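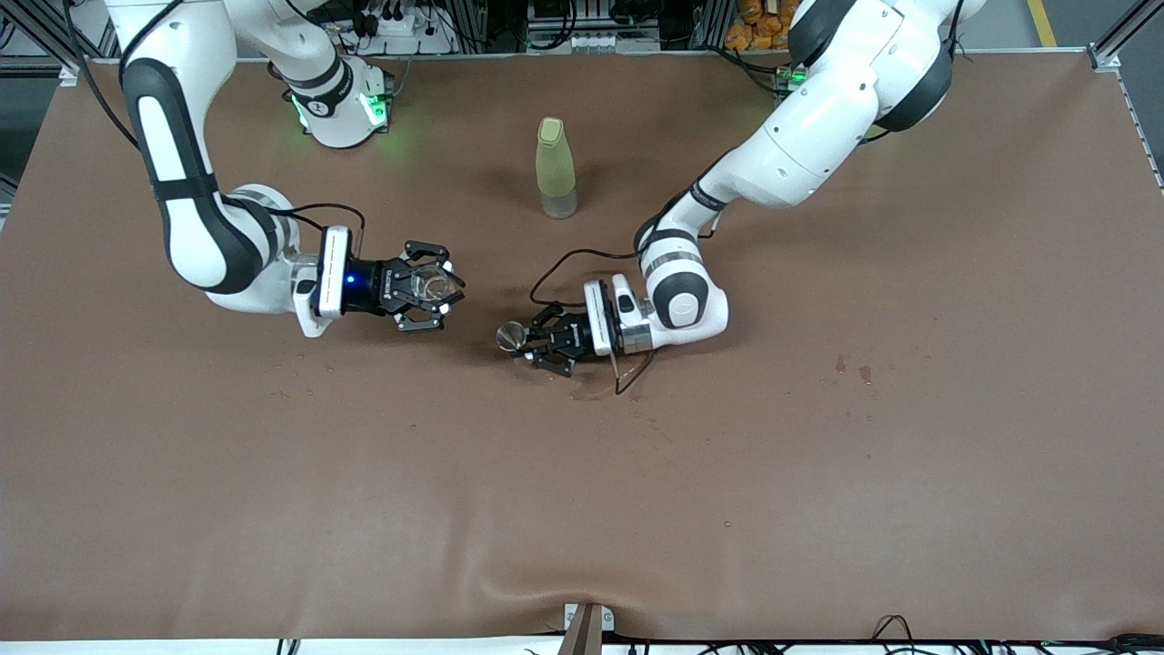 Page last updated: August

Choosing a First Camera: What the Entry-Level Buyer Should Weigh

The market for entry-level interchangeable lens cameras has narrowed in recent years, yet the choice facing a new buyer has become more difficult. Telephones now meet most everyday needs, and manufacturers have responded by moving features once reserved for advanced models into their least expensive bodies. The result is a group of cameras that look much alike on paper and behave quite differently in the hand.

For this feature, the magazine's test department examined three current models over a period of 13 weeks: the Plullow One, the Fudstead F2 and the Latuheru Compact Reflex. Each was bought at retail with its standard kit lens. No sample was accepted from a manufacturer, and all three cameras were used with the settings supplied by the factory before any adjustments were made.

Handling

The Plullow One is the smallest of the group and the easiest to carry. Its grip is shallow, and testers with larger hands reported that the little finger had nowhere to rest. The shutter button is well placed. The exposure compensation control, however, is shared with the playback wheel, and several testers changed the exposure when they meant to review a picture.

The Fudstead F2 is heavier and feels it. The body is deep enough to hold securely with one hand, and the main dial turns with a firm click that can be felt through gloves. Its menus follow a layout that owners of older Fudstead cameras will recognize. New owners will need an evening with the manual, which is supplied only as a download.

Latuheru has kept an optical viewfinder in the Compact Reflex, a decision that will please some buyers and puzzle others. The view is clear in daylight but somewhat small, and spectacle wearers could not see the corners without moving the eye. Battery life benefits considerably. The camera made 600 exposures on a single charge in our standard test and still showed one bar on the indicator.

Image quality

Differences in good light are slight. All three cameras produced files suitable for a large print, with accurate skin tones and adequate detail in foliage. The Plullow applies stronger sharpening than its rivals, and fine edges can show a pale outline. Lowering the setting by one step removes it.

Indoors, the gap widens. The Fudstead retained shadow color best in our test interior, a church hall lit by a single row of windows. The Latuheru came close when raw files were processed on a computer, though its own JPEG files were soft. The Plullow was noticeably behind at higher sensitivities, and its automatic white balance turned tungsten light a heavy orange.

Focusing

Buyers with children or pets should pay particular attention to this section. We photographed a cyclist riding toward the camera on a closed path and examined each sequence at full size. The Fudstead delivered 124 sharp frames across the full series of runs, the highest figure in the group. The Latuheru was reliable when the subject remained near the center of the picture and uncertain elsewhere. The Plullow recognized faces quickly but lost them when the rider looked down.

Lenses and accessories

A first camera is also a first step into a lens system, and the purchase should be considered on that basis. Latuheru offers the widest range of used lenses, many at modest prices. Fudstead lists 20 lenses in its current catalog, including two inexpensive fixed focal length models that would suit a beginner. The Plullow range is limited, although the independent maker Pruvby has begun to supply lenses in its mount. We tried the Pruvby standard lens and found it sharp in the center, with a stiff focus ring.

Buyers should set aside part of the budget for a spare battery and a memory card of reasonable speed. None of the three cameras includes a card in the box. The Plullow does not include a separate charger and must be charged by cable with the battery in place.

Recommendation

The Fudstead F2 is the department's first choice for a buyer who intends to photograph moving subjects or work indoors. The Latuheru Compact Reflex remains a sensible purchase for those who already own compatible lenses or who travel away from a power supply. The Plullow One is recommended for travel and general outdoor use, subject to the reservations given under Focusing.

Video performance was tested separately, and the results will be published in the next issue.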